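Mirden Reading Circle
Minutes of the February meeting

Present: Keabetswe Zwane (chair), Edit Juhász, Steinar Mogensen, Sena Atinga, Mesfin Gudeta (minutes). The meeting was opened at 18.30.

1. Last minutes
The minutes were approved with one correction. The title of the January book was written wrongly and is now changed.

2. Book of the month
We discussed "The Titudow Diaries", a novel for readers from 11 years. Edit liked that the girl tells the story in her own words and makes mistakes in them. Steinar found the middle part too slow, and he did not believe in the grandfather. Sena has read it with her class and the pupils asked for the second volume.

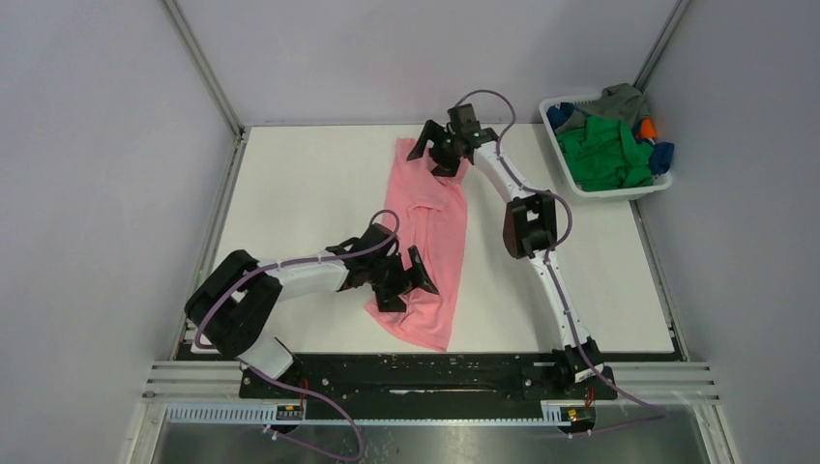 3. Next book
Two titles were proposed, "Skatarik" and "Zoëga's Winter". Steinar read aloud the first page of "Skatarik", where the mother goes through the clothes of her son who has left home. Keabetswe said that a basket full of crumpled clothes, like the white one in the corner of the picture, tells already half of such a chapter. Edit thought the page was too sad for the younger members. The vote was 3 to 2 for "Skatarik".

4. Copies
The library can lend us 8 copies for the next meeting. Sena will collect them. Some 60 pages should be read until then.

5. Other matters
Mesfin asks that book notes are sent to him by e-mail and not on paper.

The meeting was closed at 20.00.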